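Cestas, bandejas y escalones de metacrilato: mis dudas con la mesa de merienda

2021-03-22

Llevo semanas tropezando con la misma recomendación en todas partes: si vas a poner comida para que la gente se sirva sola, ponla a distintas alturas. Lo dice el folleto de Lonska, lo dice mi cuñada y lo repite un tal Tadhg Gallagher en un boletín al que me suscribí en octubre y del que todavía no he conseguido darme de baja. Según él, una mesa plana «no invita». A mí una mesa plana me ha invitado toda la vida, y no recuerdo haber dejado una croqueta en el plato por falta de relieve.

De todas formas piqué. Compré un expositor transparente de dos pisos de la marca Geraghty (13 euros, más el envío) y lo tuve una semana en la mesa del comedor para ver si me cambiaba la vida. Mi conclusión provisional es que el metacrilato tiene un único talento, enseñar lo que lleva encima, y un defecto grave, enseñar también las huellas de todo el que lo toca. El paño de microfibra que venía de regalo dejaba más pelusa que la que quitaba.

Con las cestas soy menos duro, aunque tampoco me las creo del todo. El mimbre queda bien en cualquier sitio y por eso la gente lo pone en cualquier sitio. Para paquetes cerrados, perfecto. Para pan suelto, también, si pones una servilleta. Para cualquier cosa con relleno ya me pongo nervioso: las migas se meten entre las varillas, la salsa se mete detrás de las migas, y a ver quién saca eso luego con un cepillo de dientes. La que tengo en casa pasó por Aststead, por la casa de mi hermana y por dos cumpleaños infantiles, y huele a atún. Hablo con conocimiento.

En cuanto a las bandejas, lo que me chirría es el tamaño. Brudetti vende una «bandeja de bufé» que en mi cocina no entra en ningún armario. La devolví. Sigo usando una blanca, rectangular, de toda la vida, que vale para galletas y para llevar los vasos al fregadero.

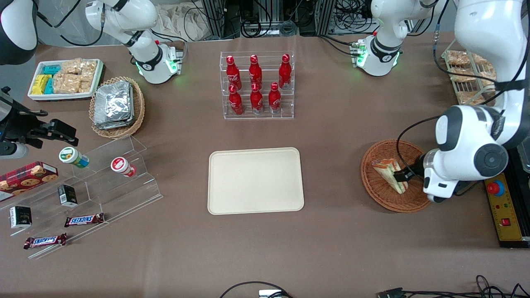
Los refrescos son el único caso en que le doy la razón a Gallagher, y me fastidia. En una fila recta, las botellas de delante tapan a las de atrás y siempre hay alguien que pregunta si queda más. Con tres Coca-Colas en el piso alto y tres en el bajo, al tresbolillo, se ven las seis de un vistazo, y ahí el metacrilato se gana el sueldo. Lo que ya no compro es el escalón para los tarros pequeños: en cuanto están tumbados, como esos dos, la etiqueta mira a donde quiere y tanto daba haberlos dejado sobre la mesa. Y el sándwich en cesta redonda de mimbre, con ese relleno rojizo, me devuelve a lo de las migas. Lo habría puesto en la bandeja color crema del centro, que está vacía y tiene el borde levantado.

Los paquetitos envueltos, en cambio, me convencen más juntos en una bandeja que repartidos por media mesa. Amarillos con amarillos, azules con azules, y se acabó el rebuscar.

Me queda probar el expositor con algo que pese más que unas magdalenas. Si aguanta los botes de aceitunas de mi padre, se queda. Si no, irá al baño con los geles, donde por lo menos las huellas se limpian con la ducha.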